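Who gets to form government? What I learned from 47 days of waiting

May 18, 2023
By Unnur Gunnlaugsson

I picked coalition talks for my politics project because I thought it'd be short. It wasn't! My tutor, Þórey Steinarsdóttir, set us a made-up council called Wonetti — 2,705 voters on the roll, five parties, no majority — and told us to follow the talks as if we were reporters. Everyone in the class played a member, and I got stuck being the independent.

The first thing I noticed is how little the rules say. Our Wonetti charter gives the biggest party first go, and then it goes quiet. Can they govern in minority? Is there a deadline? (There is, in the back, and I missed it until March.) The Brynjólfsdóttir group had the most seats and spent ages courting the Clekisel list, who wanted the harbour levy gone before they'd even sit down. I reckon they'd have got a deal in week one if they'd offered them the budget portfolio, but they offered it to Hudance instead and things went downhill from there.

I also ran a survey of 200 students on whether they'd want a fresh vote. Most said no, they'd rather the parties sort it out, although my wording was a bit leading and I'd change it next time.
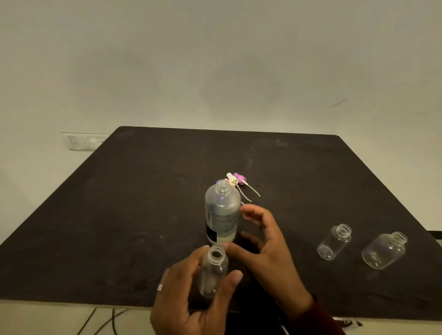
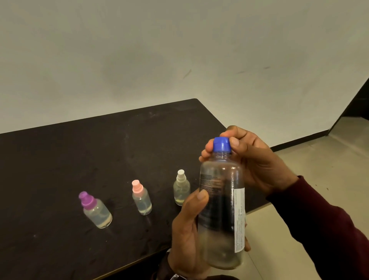

My favourite part was the caretaker period, when the old council keeps the lights on but isn't meant to start anything big. The argument is always over what counts as big. Signing a long contract, sure, but what about plain supplies? Bottles like the blue-capped one, or a few little spray bottles for the counters, are everyday running costs and no opposition is going to blink at them. A new depot is another story, and our council tried it on day 8, which cost them Clekisel's trust for good.

I'd like to redo the whole thing with a proper deadline on page one, and see if the talks move any faster.

Contact: Unnur Gunnlaugsson, student projects page | © 2023 | Back to top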